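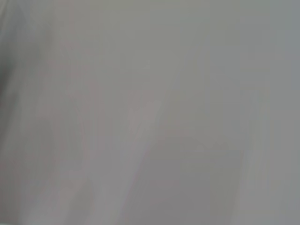

The colour question took up the first part of the meeting, which is more than it deserved. Kirnside want to do the tea point and the reading corner in what their leaflet calls a calming neutral. Lindsay Pearce (chair) wondered who had been calmed by it so far. Grey is never just grey once it is on something: the one at the top of these minutes is soft and a little cool, goes slightly greenish where it is dimmer and has a faint pinkish tint in patches, and you could hold three different sample cards against it and argue for each. Lindsay's view was that crockery should be chosen first and the colour afterwards, as people look at the cup in their hand and not at the wall. The opposite view was put, at length. It was left that Kirnside be asked for a painted board of a decent size before anyone signs anything.

1. Apologies
Received and noted. Two people sent comments in place of coming. The comments disagreed with each other and have been filed together.

2. Minutes of the January meeting
Agreed, with one correction. "The meeting welcomed the proposal for new cups" should read "the meeting heard the proposal for new cups". The minute-taker accepts this.

3. Matters arising
The tea urn is still on loan to the hall downstairs. It was due back before the last meeting and was described then as on its way. Action from January carried forward unchanged.
The notice asking people to wash up after themselves has been put up. No difference has been reported by anyone, and the meeting did not expect one.

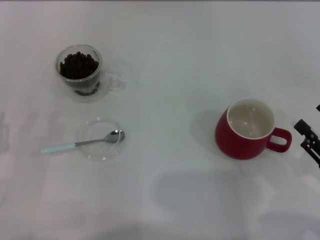 Quinlan House Social Club: Refreshments Group, April 2026

4. Cups, mugs and saucers
The discussion had been billed as "glass or ceramic". Those in favour of glass said it looks clean and light and shows what you are getting. With coffee beans in it heaped nearly to the rim, a clear glass cup does look handsome, and this was conceded. Lindsay pointed out that members will be putting coffee in theirs, with milk, and leaving it on the piano. The glass saucer was less popular. On a white table it all but vanishes, and it was felt that a saucer you have to look for is one that gets an elbow on it. A teaspoon laid across helps you find it, though it is an odd job to give a teaspoon.

The red mug had more friends. It is plain, it has a handle you can get hold of, and the pale inside lets you see whether it has been washed properly. Against that, someone said red would fight with Kirnside's grey. Someone else said that nearly anything would be an improvement on Kirnside's grey. The chair asked for remarks through the chair.

Vorance have quoted for a full set for 70 members, in either material, and claim in their covering letter that both are "practically unbreakable in normal use". The meeting would like to know what Vorance thinks normal use is. The last lot came with much the same promise and the remains are in the cupboard under the sink, handles mostly. It was suggested that a few mugs and a few glass cups be bought and simply put out for members to use before a full order goes in. Vorance say they do not supply in small numbers. The meeting took the view that a firm that wants the big order will find it can.
Action: Lindsay to write to Vorance. No order to be placed meanwhile, whatever their representative says on the telephone.

5. Teaspoons
The idea of spoons with coloured handles was raised again. Its supporters say that a spoon with a pale blue-white handle is easy to tell apart from the ordinary kitchen ones and so will come back to the right drawer. The minute-taker asked what evidence there was that spoons go missing through being mistaken for other spoons. There was none. Spoons go missing in coat pockets and yoghurt pots, and a pretty handle may well speed things up. The proposal was not voted on, but it will be back.

6. Beans or instant
A paper was tabled proposing that the club move to whole beans and a grinder. It puts the cost of the first year at £600, grinder included. The paper does not say who fills the grinder, who cleans it, or what happens during the Thursday-style quiet evenings when two people want one cup each. It does say the smell is "welcoming" and gives no source.
A figure of about 4,000 cups a year was given for present use. Asked where this came from, the proposer said it was multiplied up from a busy evening. It was agreed that this is no way to arrive at a figure, and that a tally sheet be kept by the kettle until the next meeting. A pencil will be tied to it.
One member asked for it to be minuted that she likes the instant. So minuted.

7. Kirnside: timing
Kirnside say the work will take two days with "minimal disruption". The same words were used about the floor. The group will support the dates only if there is somewhere to boil a kettle throughout, and would like this in writing.

8. Any other business
The tin of biscuits marked for meetings was found to be empty at the start of this one. No discussion.
The side table by the window still rocks. Folding up the old Kirnside leaflet has helped a little and is the best use found for it yet.

9. Next meeting
To be fixed when Vorance have replied. Members who want to try a mug or a glass cup first should tell Lindsay, who is keeping a list and would like it to have more on it than her own name.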